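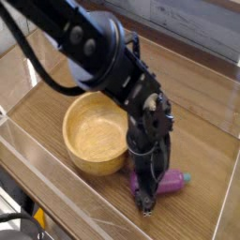

Round wooden bowl on a light wooden tabletop.

How to oil a wooden bowl (and the table it lives on)

By Antonina Polishchuk

A wooden bowl asks very little of you. It wants to be kept out of the dishwasher, kept off the radiator and given some oil now and then. Most of us manage one of the three.

The method below works for a bare wooden bowl used for food. If yours has a hard, shiny varnish, oil will sit on top and go sticky, and you will have a worse bowl than you started with. Put a drop of water inside. If it darkens the wood after a few minutes, carry on. If it just sits there looking pleased with itself, wipe it up and go and do something else.

What you need

Food-safe mineral oil. I use the Kasavetti one, mainly for the bottle, which can be poured without oiling the entire kitchen.
2 cotton cloths. Old T-shirts are ideal, and everybody has one they ought to stop wearing.
A sheet of 400 grit paper.
Washing-up liquid and a soft sponge.

Cleaning

Wash the bowl by hand in warm water with a little washing-up liquid. Be quick. Soaking is how bowls split, and "leaving it to soak" is in any case a way of leaving it for somebody else. Rinse, dry with a tea towel and stand it on its rim overnight so the air can get at both sides.

For garlic or onion smells, rub the inside with half a lemon and a spoonful of salt, then rinse. It helps with last week's salad. It did nothing for my Jivine bowl, which had spent a summer full of chopped shallots and still smells like a bistro when it rains.

Sanding

Once dry, the surface may feel furry. Go over it lightly with the 400 grit, following the grain on the flat parts and doing the best you can on the curves. You want it smooth, so stop when it is. I once kept going through an entire radio play and had to do the outside as well to match.

Wipe off all the dust with a barely damp cloth and let it dry again.

Oiling

Pour a small puddle into the bottom of the bowl and spread it up the sides with the first cloth. Then do the rim, the outside and the foot. The foot gets forgotten, and it's the bit that stands in spilled water.

Leave for 11 hours if you can, or until morning if you aren't the sort to set a timer. Buff off whatever is left with the second cloth. A thirsty bowl will take another coat. Kravchuk, the woodturner I bought my largest from, recommends 5 for a new one, though he also recommends buying a second bowl.

The table

If your tabletop is bare wood too, put newspaper down first, or you will get a dark ring exactly the size of the bowl. Should the ring already be there, you can oil the rest of the table to match. I have done this. It takes a lot more oil.

Next time

Do it again when the inside looks pale and dry. In my house that tends to be June, shortly after the first salad.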